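Subject: Re: [club-build] cups and tray, where are we?
Date: September 15, 2018

Hi all,

Sorry for the slow answer, I wanted to have something to show before I wrote back. The message I'm replying to came through the Hornik list, so for anyone on the other list I'll quote the part that matters:

> We still haven't heard which task your group is entering for Helisance.
> The form closes soon and we need one line from each team. Also, is it
> true you're using plastic cups? The older kids on our side spent all of
> June on wooden blocks and they feel a bit cheated. How do you even get a
> gripper to hold something that slippery? And do you want our spare tray?

OK, one line for the form: we're doing cups and tray. Arm picks up a cup, arm moves it between the table and the tray, no hands allowed once the clock starts. You can copy that straight in!

Yes, plastic, and all different – tall ones, short ones, smooth ones, ones with ridges and facets all over. The kids picked them out and of course they went for every color they could find. I argued for one kind of cup and lost the vote (badly). I've come around, though, because a program that only works on one cup is pretty boring to watch.

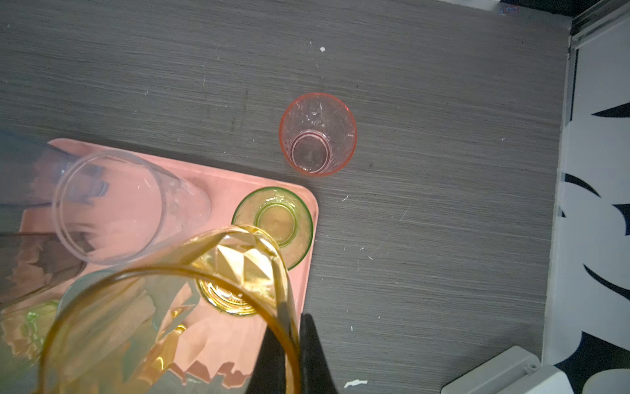 Pink tray, gray tabletop, and plenty to grab in both of these.
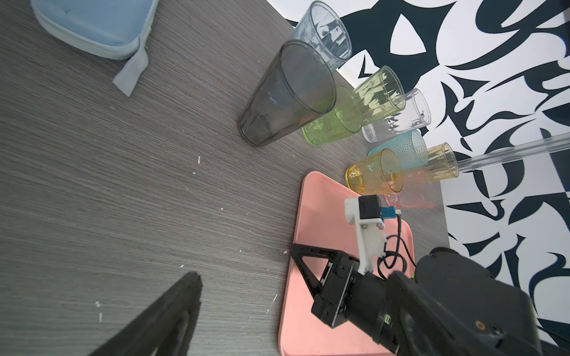 So, the slippery question. We started out squeezing harder and that was a mistake. The cup just pops out sideways and rolls, and then somebody is under the table. What helped was slowing down the last bit of the close. We had the finger speed set at 2000 in the config file and we're now at 1000, and it's a big difference for such a lazy fix. I've put the new file in the Kasik folder, next to the old one. Please don't overwrite the old one, I like having something to go back to.

See-through cups are a pain in their own way. You get the color of whatever is behind them, and you get bright spots wherever the facets catch the light, and the kids' first color finder went completely nuts over it. They've recorded 263 runs so far and want to get a lot more before we touch the code again. We're keeping 37 of those aside for testing, so if you borrow the data, please leave that folder alone until the end.

About the spare tray – yes please! If it's a different color, even better. We'd like to know if the arm cares.

Two things I need from you. Does Helisance let us bring our own table, or do we get whatever is there? And can your group share a ride for the gear? The Hordiienko workshop said we can leave boxes there overnight, but we'd need to drop them off before they close up.

I'll be at the bench most of this week if anyone wants to come by and try it. Bring a cup!

Share this message (3)
2 comments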